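Flisach 双臂叠衣工作台 产品介绍与使用规范

产品首页 > 柔性物料设备 > 双臂工作台 > Flisach

如果您翻到了这一页,多半已经被衣服折腾过一阵子了。箱子、瓶子、螺丝这些东西,放在那里是什么样子,过一会儿还是什么样子;衣服可不是,您碰它一下,它就换一副模样给您看。Flisach 就是我们 Nalum 为这类软东西做的双臂工作台:两条机械臂共用一根底座横梁,末端各带一只两指夹爪,夹爪旁边装有腕部相机,台面留给衣物,旁边留给人。

这一页写得比一般的产品页长一些,先跟您打个招呼。参数表在页尾,着急的朋友可以直接翻过去。不过我们更希望您泡杯茶,慢慢把中间的规范部分看完,因为来信问得最多的那些问题(夹爪老是空合、裤腰老是叠歪、操作员的手该放在哪里),答案几乎都在里面。

适合谁用

Flisach 主要卖给三类地方:做衣物整理研究的实验室、需要采集示教数据的团队,还有想先小规模试一试再谈上产线的洗护工厂。它不适合当作全自动叠衣机来买,这一点我们在报价之前都会再三讲清楚。它是一张工作台,能叠得多好,要看您的程序、您的数据,也要看您有没有把台面管好。

台面布置

台面请只放一件正在处理的衣物。等待的、叠好的,一律放到机械臂肘部的外侧去,颜色深浅不必讲究,但不要和正在处理的那件挨着。我们自己的习惯是把叠好的裤子和上衣归到右手边,短裤这样的小件摆在两臂之间,裤腰朝向离底座远的一侧,裤脚朝着底座。这样两只夹爪从两边过来都够得着裤腰,肘部也不容易别住。

线缆要特别说一句。沿着臂身走的黑色线缆在关节旁边要留出一个松弛的弯,让关节转到头的时候仍有余量;但这个弯也不能大到垂到台面上,不然迟早会刮到布料。每次开机前,请用手把两条臂各走一遍全行程,眼睛就盯着线缆看。这件事花不了多少工夫,我们还是恳请您每天都做。
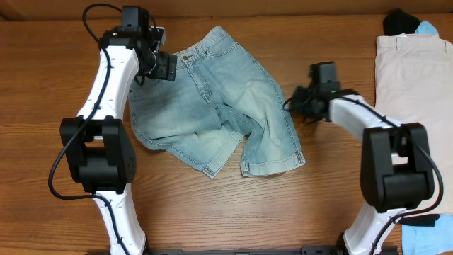 第一部分 夹取

叠衣服的毛病,十有八九出在夹取上。下面几条是我们在 Gronow 试验间里一点一点攒下来的,后来写进了随机手册,现在也放在这里,您还没买设备也可以照着用。

一、落指之前先看清楚两根手指各自落在哪里。夹爪张开的时候,一根手指压进布褶、另一根悬在光台面上方,是很常见的姿态,也是允许的,因为从布边夹取本来就要这样跨着。要检查的是合拢的路线:外侧那根手指往里收的时候,能不能真的碰到布边?如果它会从布的上面滑过去,就请退回来,放低一点再试。

二、手指不得顶着台面横向拖行。木纹台面看着结实,拖久了还是会留下印子,指尖的表面也会磨亮,磨亮之后就更夹不住布了,于是操作员又忍不住往下压得更狠,这样来回几次,一副指尖就报废了。

三、揉成一团的布料,先提后展。挑高出来的那个褶峰下手,提离台面,停一停,再往旁边铺开。直接从布团底下去掏,我们不建议。

四、腕部相机的画面在移动中会发虚,这时候不要做判断。规范要求手臂停稳之后再取画面定夹点,宁可慢一拍。有的客户嫌这一拍太耽误事,把它从程序里删掉了,过一阵子又写信来问夹点为什么飘,我们回信的时候也很为难。

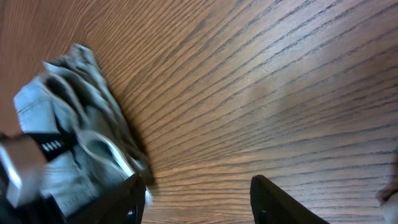 第二部分 牛仔布的特别规定

棉 T 恤和毛巾按第一部分做就够了,牛仔裤和牛仔短裤要另外照顾。布厚,缝份更厚,还有金属件,夹爪碰到哪里,结果差得很远。

金属钮扣和口袋角上的铆钉,一律当作禁夹点。铆钉小,颜色又深,和指尖的黑色混在一起很容易漏看,标注数据的时候请务必单独标出来。门襟那条弯弯的双线,倒是非常好用的参照:它从钮扣下面一路往下走,找到了它,前片的中线也就心里有数了,左右两只夹爪可以各自往两边让开。

裤腰的腰带襻不要拿来当把手。我们知道它看起来很像把手,第一批试用的朋友里有好几位都这么干过,结果是襻子受力,整条裤腰跟着拧过去,叠出来是斜的。请夹裤腰本身,避开襻子和打结的地方。

侧缝是第二个好参照。对折的时候让两条侧缝尽量重合,裤脚自然就齐了;大腿那一片若还有些皱,先抚平再折,别指望压一压就没有了。

两只夹爪同时靠近一件衣物时,请设主从。主夹爪先到位、先闭合,从夹爪在旁边等着,收到信号再动。两边一起抢着下手,轻则把布绷紧,重则指尖相碰。出厂程序默认左臂为主,您可以在设置里换过来,但同一批次的作业当中不要换来换去,操作员会糊涂的,看数据的人也会糊涂。
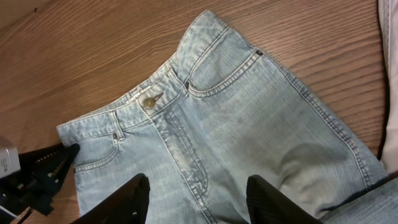

Eluned Kemeys

接下来这部分由我来写,讲的是人和机械臂挨得很近的时候该怎么办。前面的内容是几个同事合写的,语气比我客气,我就啰嗦一点,请您多包涵。

第三部分 人手与夹爪

叠衣服的活儿,人总是忍不住要伸手。布滑下去了,想扶一把;裤脚翻了,想拨一下。我自己也这样,所以我从来不相信只写一句“禁止伸手”就能解决问题。Flisach 的规范是承认人会伸手,然后把伸手这件事管起来。

首先是喊停。任何人要把手放进台面范围,先说“停”,听到操作员回一声“停了”,再伸手。两个人熟得不能再熟也要喊。一个人独自操作的时候,先踩下脚踏暂停,再动手,顺序不能反。

其次是手的位置。需要人来托布、递布的作业,必须事先写进作业单,并把速度切到低速档。手要放在夹爪看得见、人自己也看得见的地方;布料垂下来会把手盖住,尤其是牛仔裤这样一大片的,盖住之后无论是相机还是旁边的同事,都不容易判断手指到底在哪里。遇到这种情况请立即停下,把布掀开,重新来过。

再次是身上的东西。戒指、手链、宽松的袖口、挂在脖子上的工牌绳,进工作区之前都要收好。长头发请扎起来。手套可以戴,但要贴手的那种,指尖多出一截的不行。

还有一条是记录。每次有人手进入台面范围,不管有没有出事,都在日志上记一笔:什么作业、哪只夹爪、当时在做什么。我知道大家嫌烦。可是我们在 Dindden 项目里翻日志的时候,看到有一类作业的伸手记录特别密,一查,是等待区放得太近,人老要去挪旁边的衣服。把等待区往外搬了一段,这类记录就少下来了。没有日志的话,我们大概还在那里埋怨操作员呢。 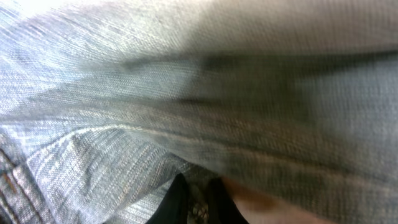
Berwyn Voyle 来信说,喊停这一条他们那边执行得最好,难的是低速档,赶进度的时候总有人想调回去。他的办法是把低速档和作业单绑在一起,单子上写了有人托布,程序就锁住速度,要改得先改单子。他还希望我们把脚踏再做重一点,现在这个太轻,挪椅子的时候会带着跑。

脚踏的事我们收到了,加重的底板已经在打样,老客户可以单独订购。锁速度的做法我很喜欢,下一版手册会写进去,设置方法先附在下面:进入“作业”菜单,打开“人员参与”,勾选“按作业单限速”,保存后重启控制器。

保养

指尖:每叠 1,000 件检查一次,表面发亮或者缺角就更换,左右两根成对换,不要只换一根。

夹爪传动:每 2,000 件加一次润滑脂,用随机附带的那一管就好。

腕部相机:每天开工前用干的软布擦镜头。牛仔布掉毛掉得厉害,处理牛仔布的日子中午再擦一回。

台面:湿布擦净后晾干再开工,不要打蜡,打了蜡布会到处跑。

紧固件:臂身上的螺丝每周四收工后对一遍标记线,有错位的按手册力矩重新拧紧。

供货与参数

机型:Flisach 双臂工作台
机械臂:两条,白色臂身,黑色关节
末端:两指夹爪,黑色指尖,可更换
相机:左右腕部各一
随机附件:脚踏暂停、备用指尖、润滑脂、纸质手册、作业单模板
交货期:确认订单后 23 个工作日
安装培训:含在售价内,培训当天请安排至少两位操作员到场
试用:可申请 14 天上门试用,请自备平时要处理的衣物,越旧越皱越好

报价和试用申请请填写页面下方的表格,备注栏里写上您主要处理什么衣物,有没有人工托布的环节。写得细一些没关系,我们每一封都会看。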